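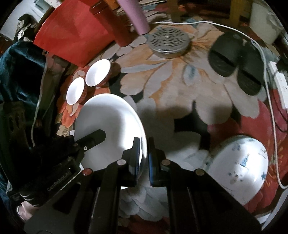 Why does one person need over 500 recipes? Because throwing out a recipe feels like throwing out a dinner you might still have had.

I asked myself that at 6:30 this morning, in October, in the dark, sitting next to the drawer. The drawer is where the clippings live. It hasn't closed properly in years, and on Monday it stopped opening properly too, so I had to reach in sideways like a vet.

My plan was to sort everything into four piles: made it, will make it, won't make it, and what is this. By breakfast the last pile was winning. I own half a recipe for a ham loaf. I own the back of a coupon. I own a card in my own handwriting that says "double the onions, NOT like last time," with no dish on it and no memory of last time.

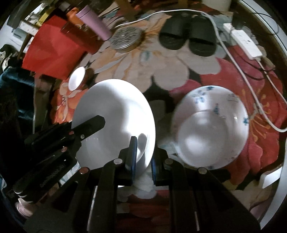
Most of the soups went straight out. I make one soup. I have made it every winter since I moved to Vusby, and it comes from the label of a can of Akpan tomatoes, which I soaked off and taped to the inside of the cupboard. All the others were soups for a better sort of person, the kind who keeps fennel in the house and knows when it's gone off.

Desserts were harder. I had 2 copies of the same lemon pudding, clipped years apart, both marked "try this!!" I have not tried it. I put one copy back and felt very strict.

Around noon Tobiloba Ezeani called about Saturday and made the mistake of asking what I was up to. Tobiloba keeps recipes on the phone, all of them, in some program called Flido, and can find any one of them by typing in "beans." I said that sounded cold. Tobiloba said, "When did you last find anything in that drawer?" and I said I had found a ham loaf this very morning, and we moved on to what time to eat.

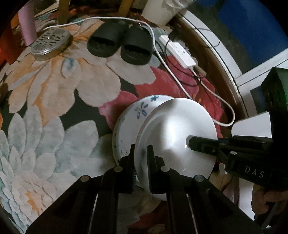
After lunch I lost an hour to the Ciltska stove booklet, which has a page of menus for entertaining. It would like me to serve jellied consommé to eight. It also says a good hostess lights the oven before she does her hair, and I'll give it that one, as I forget the oven every single time.

Final tally for the day: one grocery bag out by the trash, the rest back in the drawer with a rubber band around it. It closes now if you lean. Saturday is at seven and I said I'd bring dessert. I suppose it's going to be the lemon pudding. Need lemons, and cream, and to find out where I put the recipe.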